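Food Service and Dining Room Practice
Handout 6: Clearing the café table
Tutor: Sofia Bettencourt

Please read this before the practical on Thursday. Bring your apron and a tray.

1. Look first

Before you touch anything, look at the whole table and divide it in your mind into two groups. In the first group are the things which belong to the café, for example the plant and its pot. In the second group are the things which the guest has bought or brought with him. The second group needs more care. A paper cup can look finished and still the guest wants the last mouthful. Ask always: "May I take this for you?"

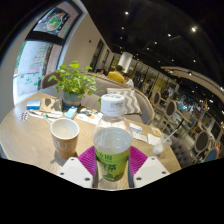
2. Drinks

Bottles with a screw cap stay on the table as long as there is water inside. Check that the cap is closed before you move one. Hold the bottle at the lower part and keep your fingers away from the cap. Plastic cups with a straw are light and fall easily, so carry them in the middle of the tray. Liquid goes in the sink first, then the cup goes in the correct bin.

3. Personal things

Medicine, small boxes and papers are never cleared, also when the guest has left. Do not open them. Put them in a clean bag, write the table number and the time, and give the bag to the shift leader. At the Gultbridge training café we keep such bags for 48 hours, and medicine is kept in the locked drawer.

4. Wiping

Wipe with the grain of the wood, from the far side towards you. Lift the pot, do not push it.

Homework: read pages 24 to 31 in the Skuleck workbook and write down two polite ways to ask if a guest has finished.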